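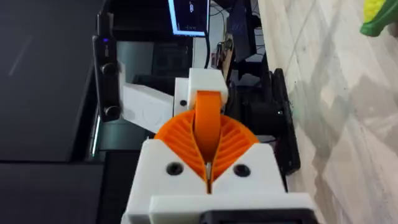
Item 9, tall black unit, left side. Blue indicator light lit near the top.

Room Safety Checklist, Workroom 2
Plascombe Building, Kernonport
Date of walk-through: December 19, 2022
Checked by: Letay Endale
Copy to: Faisal Hashmi

Ratings: OK, Minor (fix when convenient), Action (fix by the date given), N/A. Comments go under the item they belong to. Items carried over from the last sheet are marked C.

DOORS AND WAYS OUT

1. Main door opens fully and closes on its own. Minor
Closes, but the last few inches are slow. Closer needs adjusting. Habte put in the closers on this floor, so the request goes to them.

2. Second door unlocked from the inside during working hours. OK

3. Path between the two doors clear. Action (C)
Same as last time. Flattened boxes leaning on the wall by the second door. They don't block it but they slide down when the door is used. Moved to the recycling cage during the walk-through. Please don't start a new pile there.

4. Exit sign lit. OK

FLOOR

5. Floor dry, no loose mats. OK
Mat at the main door has one corner that curls. Taped down for now. New mat is on the December supply order.

6. No cords across walking areas. Action
One extension cord ran from the window wall to the end bench with nothing over it. Unplugged and coiled. If power is needed at the end bench, ask for the floor cover from the supply closet and sign it out. Due by the end of the week.

ELECTRICAL

7. Outlets and plates undamaged. Minor
Plate beside the sink has a crack at the lower screw. No bare metal. Work order 1207 written.

8. Power strips not plugged into other power strips. OK
Fixed from the last sheet. Thanks to whoever sorted out the window wall.

9. Upright equipment stands steady, controls and lights in view. OK
Tall black unit, narrow and rectangular. Blue light near the top was glowing. There are two round black knobs or fasteners below the light. The form asks for a name label on the side people walk past. Letay will bring the label maker next time.

10. Panel door closed, space in front kept free. OK
A stool had been left in front of it. Put back under the bench.

11. Space heaters. N/A
None in the room. Still not allowed.

BENCHES AND STORAGE

12. Bench edges smooth, no splinters or sharp corners. Minor
Long bench has a rough spot near the vise. Sanded a little by hand. Needs a proper job.

13. Heavy items stored below shoulder height. Action (C)
The Waltton case is back on the top shelf. It weighs 65 pounds with everything in it and takes two people to lift down. It belongs on the bottom shelf to the right of the sink, where there is a space marked for it. To be moved by Wednesday.

14. Shelves fixed to the wall. OK
Pulled on each one. The middle one creaks but the brackets are tight.

15. Small parts in closed bins. Minor
Lids missing from 6 bins. Spare lids are in the gray tote in the supply closet. If the lid doesn't fit, swap the bin.

16. Blades and sharp tools put away. OK
Drawer sticks. Don't yank it, lift and pull.

FIRE

17. Extinguisher on its hook, pin in, gauge in the green. OK
Tag initialed.

18. Nothing stored within 18 inches of sprinkler heads. OK

19. Rags in the lidded can. Minor
Can was full. Emptied. Please empty it on Fridays, even when it is only half full.

FIRST AID AND CLEANUP

20. First aid kit stocked and in date. Action
Low on medium bandages. Eyewash bottle is good through the spring. Two used ice packs had been put back in the box. Threw them out and took replacements from the front desk.

21. Gloves and safety glasses available. OK
Glasses are scratched but usable. Large gloves are fine, smalls are nearly gone.

22. Sink drains, soap and towels present. OK

23. Trash emptied. OK

COMMENTS

Letay: Better than the last sheet. The two carryovers, items 3 and 13, are both about where things get put down at the end of the day. I'd like a line painted on the floor by the second door. If paint is a problem, tape will do. Item 6 was the only one I would call serious.

Faisal: Seen. Tape is fine for item 3, I have a roll of yellow. I'll move the Waltton case with someone from the front office. Item 7, Plascombe maintenance has the work order but gave no day yet. For item 9, use the large label size, the small ones can't be read from the door. Small gloves added to the supply order.

Letay: Will recheck 3, 6, 13 and 20 only. The rest can wait for the next full sheet.

Sheet to be kept in the binder on the back of the main door. Older sheets go to the office file.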